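Kitchen Test Bench Tips: Comparing Grippers and Cameras at a Simulated Sink
Hilen Household Automation Guides
Prepared by Ruwan Kanagaratnam and Ashraful Herath
Updated 2021-11-29

The sink is a demanding place to compare equipment. It combines a fixed faucet, a deep basin and a counter edge within a short reach. The following guidance applies to readers who use the Kundholm kitchen model to evaluate a gripper, a camera position or a controller before purchasing hardware. It assumes that the model has been installed and that the arm responds to commands.

1. Check the wrist view before any motion is recorded
A camera mounted near the gripper sees the work closely, but large objects can fill much of its view. At the sink, the faucet pipe is the usual difficulty. Move the arm slowly past the faucet, save a still at each stop, and note the positions in which the counter remains visible on both sides of the pipe. If the pipe hides the intended target, raise the wrist or approach from the other side of the basin. Do not adjust the lens angle and the approach path in the same trial. 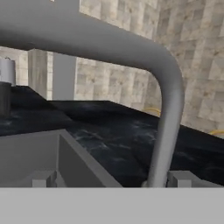
2. Keep a second camera on the whole counter
The wrist camera should not be the only record of a trial. A fixed view that takes in the arm, the basin and the faucet makes it far easier to judge clearance at the elbow and the forearm. Place this camera once and leave it in position for every gripper under comparison. Small items in the basin should be returned to the same spot before each run, as they serve as a convenient reference when stills are placed side by side.
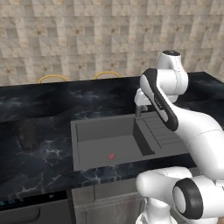
Fixed view of the sink, with the gripper at the top of the faucet.

3. Begin with the faucet, then proceed to the cup
Our comparison covered 3 sets of fingers on 2 controllers, the Skurel and the Rathnayake. A total of 1505 trials were started, of which 1485 were retained. The remainder were set aside when the log files proved incomplete. Users with less time available may obtain a useful first impression from a much shorter series, provided that the order of the fingers is changed from one session to the next.

Faucet trials should be completed first. They show how closely the hand can approach a fixed object, and they require no grasp of a loose one. Cup trials may follow once the approach is repeatable.

4. Set the grasp for a flared cup
A cup that widens toward the rim offers little straight wall to hold. Bring the fingers in on opposite sides and check that the tips do not obstruct the opening. Lower the closing force in small steps until the cup begins to slip, then return to the previous setting. Record that setting for each set of fingers. Long fingers generally permit a lower palm position, which leaves more room under the spout.

The water should be displayed as a visible stream. Confirm in the wrist view that it enters the cup, and repeat the check whenever the finger length is changed.
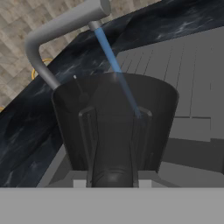
Wrist view: the stream from the spout entering the dark gray cup.

5. Keep the records plain
Enter the finger set, the controller, the camera position and the result on a single line for each trial. Results should be written as "held," "slipped" or "missed." Longer remarks belong in a separate column. Stills should be stored under the trial number so that they may be located without opening the log.

6. Observe the limits of the model
Simulated water and simulated contact are approximations. A setting that performs well at this sink should be regarded as a starting point, and closing force in particular must be tested again on the physical gripper with an unbreakable cup. The Skurel controller requires a restart after the finger set is changed. The Rathnayake controller does not, although its force limit should be entered again.

Related guides: Drawer and Cabinet Handles; Cleaning Gripper Pads; Choosing a Wrist Camera Mount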